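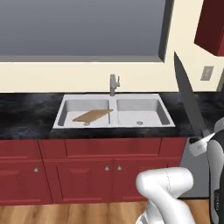 Knife task in the simulated kitchen, red cabinet layout.

About Us

Fudmont tests household robot software and writes down where it fails. We don't build arms, we don't sell control software, and we don't give out seals of approval. A company sends us the program that is supposed to run its robot in a home, we run it in our simulated kitchens, and it gets back a report that is usually longer than it wanted.

We started because we had read too many claims that a robot could "handle everyday kitchen tasks." Which tasks? In how many kitchens? Who decided that a run had gone well? The answers were hard to get, and when we got them they were thin. A success rate with no list of failures behind it is advertising, and we treat it that way, including when a client hands it to us in a nice binder.

The Lakach fault

Most people who find this page have heard of us through Lakach, so we'll tell it ourselves.

Lakach was a control package sent to us for a routine review. It came with a claimed record of 2,592 kitchen runs with no safety events. We asked what counted as a safety event. The definition covered contact between the arm and a person, and contact between the arm and a wall. It did not mention what the arm was holding.

So we gave it a chef's knife. The job was to pick the knife up and set it down flat on the counter. Over 40 of our first 100 runs ended with a stop command arriving while the blade was in the air, which is what we had set up on purpose. Lakach stopped the arm every time. Then, when the run was cleared, it took up its next job as if the gripper were empty. In the worst cases it turned and drove to another part of the kitchen with the knife still clamped and the point leading.

The cause was dull. A stop wiped the record of what was in the hand, and no step after it checked the fingers again. The software kept its idea of where the arm was and lost its idea of what the arm was carrying. By its own scoring, all of those runs were clean.

We reported it as a safety failure. The developer's first reply called it an "edge condition." We don't think pressing the stop button is an edge condition. It's the one thing we can be sure a worried person in a kitchen will do.

A fix came in April. We reran the set, and the knife fault did not come back. We did find that the new finger check could be fooled by thin handles, so that went into a second report. The file is still open.

What we test

Each review uses a set of kitchens with different counters, cabinets and things left out on them. The tasks are plain: lift this, put that in the sink, go to the other counter and come back. We interrupt a lot of them. We cut the run short, we clear it, we change the next job, and we look at what the robot believes afterward. Our own scoring sheet has a line for the held object at every stage, whether or not the client asked for one.

We keep every failed run, and the client gets all of them. Clients sometimes ask us to leave out the ones they consider unfair. We will add their objection next to the run in question. We won't remove the run.
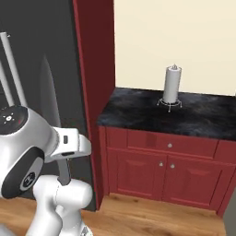 What simulation can't tell you

We work in simulation, and we don't trust it very far. A simulated knife has the weight we typed in. A simulated floor has no grease on it. A pass here means that the software did not fail in our kitchens under our interruptions, and that is all it means. Please don't print "Fudmont tested" on a box. Two companies have tried, and both have been asked to stop.

A failure is more useful. If a program forgets it is holding a blade in a clean kitchen with perfect lighting, we see no reason to expect better from it in yours.

We have been wrong too. In the Priedītis review we logged 2,087 runs before finding that our own reset was putting some objects back slightly inside the countertop. The drops we had blamed on the software were partly ours. We withdrew the report, told the client, and ran the whole set again at our cost. Both versions are available on request.

Who we are

Jaanus Rätsep runs the test group and signs every report. He used to investigate faults in warehouse machinery, and he reads incident definitions before he reads anything else. The rest of us build the kitchens, write the tasks and argue over scoring. We are a small company and take on a few reviews at a time.

We are paid by the companies we test. You should be suspicious of that, as we would be. The fee is fixed and due before the first run, and it's the same whatever we find. Skolon, our outside reviewer, picks a share of the finished reports and checks the scoring against the raw runs. We don't choose which ones.

Contact

Send us the software, the task list and your definition of a safety event. If you don't have one, write it before you get in touch.

Page last updated 27/12/2022.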